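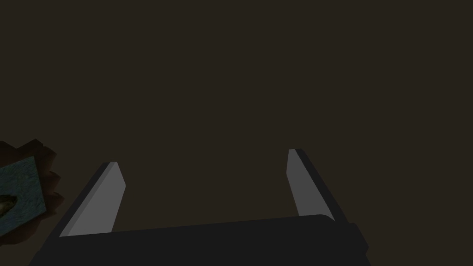

My lab at Mandwood is looking for a postdoc, and I'd love it to be somebody who gets a little too excited about crystallization. We grow small-molecule crystals, hundreds of batches at a time, and we're trying to teach a model to suggest which solvent mix to try next. So far we have 728 logged runs, most of them done by hand by me and two very patient grad students. What I need is a chemist who can write decent Python and isn't scared of a messy spreadsheet (ours is very messy!).

Day to day you'd split your time between the wet lab and the code. We use the Clomon package for picking experiments, and I'd want you to take over our branch of it, fix what I broke last winter, and talk every other week with our partners at Plilley, who run the powder diffraction.

The position is for two years, with a possible third. You'd join a group of 19 that shares a floor, a coffee machine and one very old rotary evaporator. A PhD in chemistry, chemical engineering or something close is required. Experience with Bayesian methods is nice to have.

To apply, send a CV, a one-page letter and a link to any code you've written to the Tomić Building office by the end of June. Interviews are by video and take an hour.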